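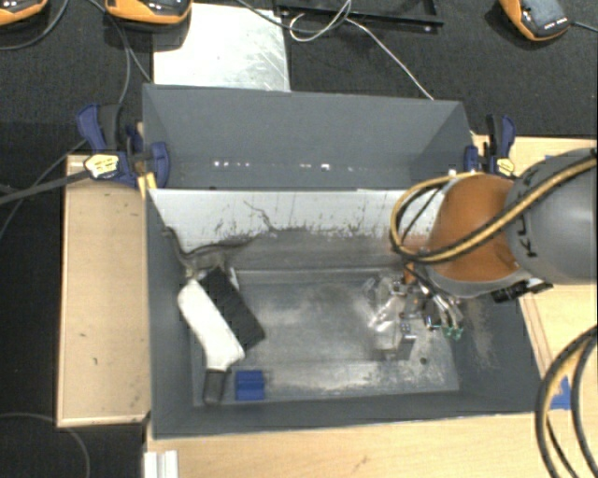
Prarnwood Reuse Room: progress report for April

Prepared for the Skellico small grants desk by Emanuel Rusu

You asked for a page. I have tried to keep it to a page, and the bins did not make it easy.

Since the last report we have sorted 510 donated items out of the 750 or so sitting in the back hall when the grant came through. Sorry, you asked for exact figures: 510 done, 240 to go. The 240 are the ones everybody picked up, looked at, and put back down, so please don't expect the same speed.

Sorting bins. The large gray one is still our main bin for mixed small goods. It sits on its wooden work surface and has aged the way I feel. The floor is scratched and cloudy, with the worst of the pale wear toward the center and the front right, and the sloping inner wall at the back is scuffed with dark smears along its lower edge. The budget has a line for relining it. I would like to move that money to shelving and let the bin go on looking terrible. Please tell me if that needs a form.

The awkward pile. A typical leftover lot is a long white tool-like thing with a bend in it, a flat black block, a small blue block with a ridge or step across it, and something gray-brown with thin curved bits sticking out in two directions. The flat black things we can stack. The gray-brown sort has no shelf, no label, and no champion. We had a category called "Other" and it ate everything, so it has been split into "Other, with parts" and "Other, alone." This has helped more than it deserved to.

Shelving. Brouwer delivered 2 units out of the 4 ordered. The second pair is promised for next month, which is also what they promised last month. Both units we have are up and full.

Labels. Grevo printed them on the wrong stock and they peel. The reprint is free of charge, and I am told it will stick.

Money. Spending is under plan, mainly on account of the missing shelves. I would not call it thrift.

Next: finish the 240, get the shelves in, and agree on what the white things are for. If you plan to visit, mornings are better. By four in the afternoon we are all a bit short with each other.

2 comments
Share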